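Hola, Shamim:

Te debía noticias del disco desde noviembre, así que va todo junto, lo bueno y lo regular. Te escribo con fecha 21 de febrero y con las mezclas de cinco canciones ya cerradas – las otras cuatro están grabadas, pero todavía les falta cariño.

Lo primero, el título. Se va a llamar Ondach, como la canción que abre, y ya no hay marcha atrás porque la carpeta está en imprenta. Grabamos las bases en 18 días, en una sala pequeña con el techo bajísimo, y la batería suena justo como yo quería (seca, cercana, un poco fea). Vratislav Slanina se ha encargado de las mezclas y me ha quitado media docena de capas de guitarra que yo defendía a muerte. Tenía razón él en casi todas. En «Asante» no, y ahí he vuelto a meter la acústica.

Con «Gorex» sigo peleándome. Tiene un estribillo estupendo y una segunda estrofa que no va a ninguna parte; la he reescrito tres veces y la semana que viene la canto otra vez. Si no sale, se queda fuera y el disco tendrá ocho temas. Prefiero avisarte ya. 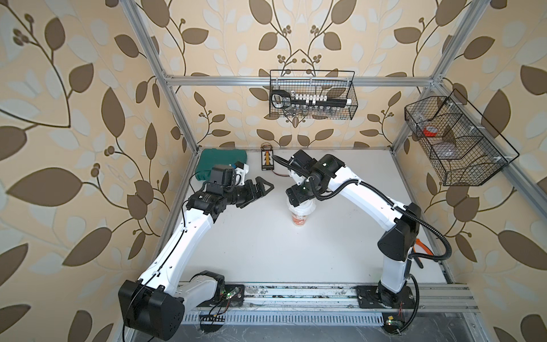
Brazos blancos y papel pintado de hojas marrones.

De dinero vamos así: de la ayuda hemos gastado 2.655 euros, casi todo en estudio y en el alquiler de un piano decente que usamos dos tardes. Queda pendiente la masterización, que está presupuestada y no se ha movido ni un euro. Los recibos te los mando en un correo aparte, que este ya pesa bastante.

¡Y hemos tocado! Presentamos cuatro temas nuevos en el Cloltport, con 70 personas sentadas y bastante calladas, cosa rara en ese sitio. «Ondach» funcionó desde el primer compás; la lenta se nos fue de tiempo y la hemos bajado de tono para el próximo concierto. La preventa va por 211 copias en vinilo, más de lo que vendimos del anterior en todo un año, y eso que solo hay un adelanto publicado.

Lo que necesito de ti: que me confirmes cómo tiene que aparecer vuestro logo en la contraportada del libreto y si os vale que el segundo pago llegue después del máster – a mí me iría mejor antes, pero me adapto.

Te paso las cinco mezclas en cuanto Vratislav me suba los archivos buenos. Escúchalas con cascos, por favor.

Un abrazo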